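The Small White Things on the Desk

Features | June 16, 2023

Few categories of household goods have multiplied as quietly as the desk accessory. A generation ago the average home office held a lamp, a telephone and a cup of pens. Today the same surface must make room for chargers, adapters, hubs, pointing devices, spare cables and the boxes they came in. The Clenach Design Center, which opened its study collection of everyday objects to the public in March, has devoted its summer display to these items and to the question of how people live with them.

The display, titled "Within Reach," presents 100 accessories on low white tables. Visitors are invited to pick most of them up. Labels are kept short and give only the type of object, the year it was acquired and the kind of household it came from.

"We wanted people to notice what their hands already know," says Signe Ingvarsson, curator of the collection. "Most visitors can tell a charger from a mouse in the dark. Ask them to draw either one and they hesitate."

Her point is easily tested at the first table, where a number of objects share nearly the same outline. The sharp corners of older power supplies have given way to soft shoulders and shallow curves. Seams have moved to the underside. Color has largely disappeared, and white has taken its place in home after home.

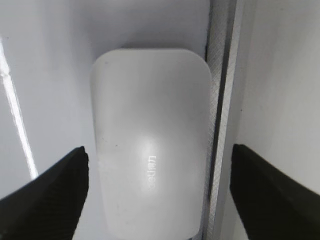 Vol. 11, No. 6 | Page 20

A rounded white shell of this kind, with a matte surface and a small pale gray name running up its length, could pass for a compact wireless mouse or a charging brick until it is turned over. The lettering appears to read "belkin," and it is modest enough to be missed in strong light. Ms. Ingvarsson regards the size of such marks as one of the more telling details in the collection. Accessories are placed beside family photographs and reading glasses, she notes, and many buyers prefer that they not announce themselves.

The preference has practical consequences. Pale, smooth plastic shows every speck of dust, and it can vanish against a white desktop. Several families who contributed to the collection reported searching for a charger that was in plain view. The center's staff encountered the same difficulty while installing the display and eventually placed a sheet of gray felt under the smaller pieces on two of the tables.

Storage is the subject of the second room. The Pila workshop, a furniture maker that has supplied the center with shelving for many years, was asked to build a desk for a household with more accessories than outlets. The result has a shallow drawer divided into 15 compartments, each lined with cork and sized for a single item. A slot at the back of the drawer allows a cable to remain connected while the drawer is closed. Berrada, an upholstery studio, contributed a wall pocket in heavy canvas for the same purpose. It holds less, but it may be hung beside a door, where many people empty their bags.

The two approaches drew different responses during a trial held before the opening. Participants with a fixed workplace favored the drawer. Those who carried their equipment back and forth each day used the pocket and left the drawer open. Neither piece is offered for sale, although plans for the drawer are available at the information desk.

A closing section addresses care. The center recommends a dry, soft cloth for matte plastic and advises against abrasive cleaners, which can leave shiny patches on the finish. Items should be unplugged before they are wiped. Cables are best coiled loosely and fastened with a fabric tie. Accessories that no longer work should be taken to an electronics collection point and kept out of household trash.

"Within Reach" occupies the Rukex Gallery on the ground floor of the center through the end of the summer. Guided tours are limited to 20 persons and may be reserved at the front desk. Donations to the study collection are accepted by appointment, and donors are asked to include any original packaging and printed instructions.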